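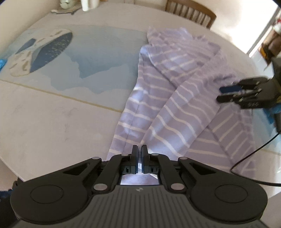

换季的时候我家最费心的就是护肤和洗护那一堆瓶瓶罐罐，尤其是小孩的润肤乳，一到秋天开得特别快，用得也特别邋遢。我女儿从小皮肤干，小腿外侧一刮风就起白皮，所以我试过的乳液真不少，踩坑也踩出一点心得，今天想到哪写到哪吧。先说衣服，因为好多人只盯着乳液，忘了布料也会蹭掉一层油（我以前就是）。像淡紫色带白条纹的那种长袖，摊在圆桌上看着挺清爽，可是袖子这种地方最容易沾乳液，刚抹完就往里套，袖口里面没几次就发黄发硬。我现在都是抹完先让她光着胳膊玩一会儿，等摸上去不黏手了再穿。

已经沾上油的也别急着扔洗衣机。我的办法是在油印子上点一滴洗洁精，干着揉，揉开了放一会儿，再用温水冲，最后跟别的衣服一起洗。顺序别反，先泡水再揉效果差很多，我试过，印子还在，又得重来一遍！烘干之前对着窗户看一眼，有印子就再揉一次，烘过的油渍基本就跟衣服过一辈子了。

再说乳液本身。我现在家里常备的是Briltus的无香款，质地偏厚，按压头不算好用，但是抹在小腿上能撑到第二天早上。Skinau的那支轻一些，夏天用还行，冬天就不太够了，我拿它擦手。朋友圈里夸得很凶的Kassab香膏我也买过，味道是真好闻，可惜给孩子用我嫌香，最后都进了我自己的脚后跟，哈哈。
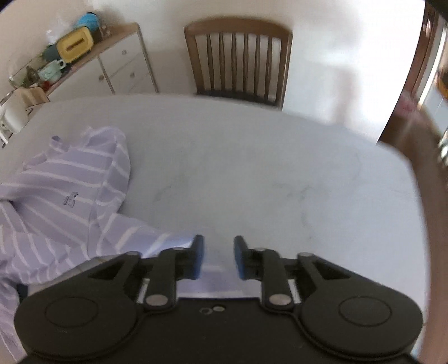 用量这件事我也想唠叨两句。以前我总觉得抹得越多越好，结果一半都在睡裤上。后来改成洗完澡4分钟之内抹，身上还有点潮气的时候，两条腿各按2下就够了，胳膊再少一点。水别太烫，我婆婆喜欢把水放得热热的，洗完孩子红通通的，当晚准喊痒。

快用完的瓶子千万别丢。按压的那种，管子够不着底，我拿剪刀把瓶身剪开过一次，里面剩的居然又用了70多毫升的小罐子一整罐，心疼死我了。剪的时候先把外面擦干净，手上别有油，打滑很危险。剪开以后用小刮刀刮到消过毒的玻璃罐里，盖好，尽快用掉，别放到明年。罐子我是开水烫过再倒扣晾干的，一定要干透，里面有水珠的话乳液容易坏。

自己做的润肤膏我也玩过一阵。Buton的材料包，里面有蜂蜡、乳木果油和几个小铁盒，照着说明隔水化开搅匀就行。第一次我蜡放多了，硬得像鞋油，指甲抠半天抠不下来；第二次减了一点，刚刚好，涂嘴唇和手背都舒服。化蜡的碗趁热用厨房纸擦一遍再洗，别直接冲下水道，凉了会糊在管子里，我家水槽那次堵得我一晚上没好气。

还有香味。给小孩的东西我现在都选不加香的，买之前先翻到背面看成分，看不懂就找“香精”两个字，有就放回去。新买的先在胳膊肘内侧抹一点点，隔天没红没痒再上全身。要是已经破皮或者红一大片，就别自己折腾了，去看医生，我们家那次就是拖了好几天才去的，后悔。

最后补一个收纳的小事：乳液别放在浴室窗台上，太阳晒着，颜色和味道都会变。我把它们竖着放在卧室抽屉里，开封那天拿油性笔在瓶底写个月份，比如5月开的就写个5。唇膏和小铁盒另外收一个盒子，不然老是滚到抽屉最里面去。下回我想试试把沐浴油也换掉，有用得好的记得在下面留言告诉我呀，最好是泵头不漏的！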